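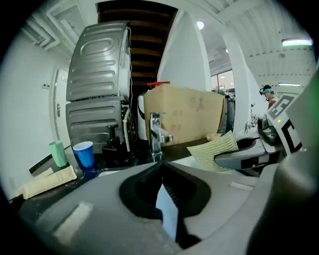 Week 9: Water Use in the Home

Lecturer: Rhiannon Beddoe
Tutorials: Gergely Juhász

Reading before class: Lockwood, chapter on metering, and the Beltden handout.

1. Direct and indirect use

Direct use is what passes through the household meter. Indirect use is the water needed to grow food, make clothing and generate power. This week covers direct use only. Keep the two apart in your assignment – last year several people added them together and lost marks.

2. Where it goes

Showers, toilets, laundry and the garden make up most of the total. Dishes and cleaning are a smaller share. Washing up by hand varies a great deal between people, and a running tap is the main cause.

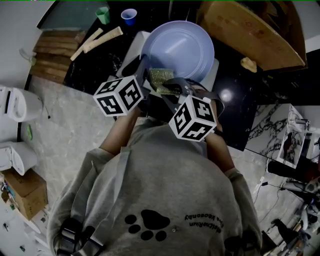
Behaviour is harder to measure than appliances. A diary relies on memory, and people tend to change their habits once they start keeping one. Meter readings are more reliable but don't show which tap was used.

3. Worked problem

The Castillo household meter read 2,617 kilolitres at the start of the period and 2,627 at the end. Use = 2,627 – 2,617 = 10 kL, or 10,000 litres. Divide by the number of residents, then by days, for litres per person per day.

Bring a calculator to the tutorial. Drafts go to Gergely by email.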